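Bought a patio glider in May. A Tudholm two-seater, poly lumber, dark green. A few people asked how it's going, so I'm putting it all in one thread.

It shipped flat in two boxes. The heavier one was 47 pounds. Get somebody to help you carry it. Herman Goh from next door helped me.
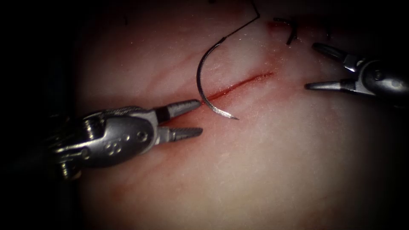

Assembly took us one afternoon. The bolts are stainless and the bags are labeled. Leave everything finger tight until the seat is on the base, then go back and tighten.

The glide arms come already attached to the base. Ours squeaked on one side for the first week. I loosened that bolt a quarter turn and it stopped.

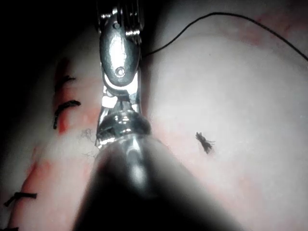 Cushions are sold separately. I got the Aksoy ones, 20 inches wide. They fit, but the ties are short for these slats.

What I'd check before you order:

1. Measure the depth with the glider pushed all the way back. Ours needs more room behind it than the listing says.

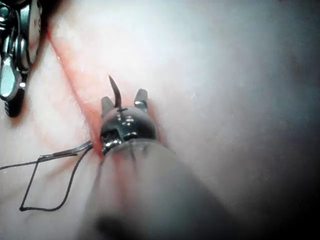 2. Look at your surface. On pavers it walks a little. Rubber feet fixed it.

3. Ask about the finish. Yolotzin Bañuelos has the same one in white and she's out there with dish soap every other weekend. The green hides pollen better.
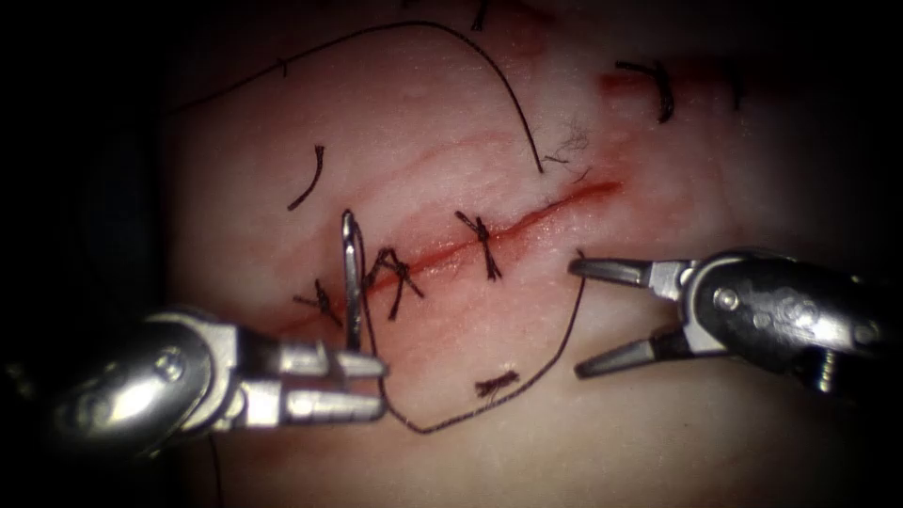
Three knots in, needle near the incision.

Price was $1182 with delivery. I'd buy it again. Next up is a side table, probably from Cutberg if they restock.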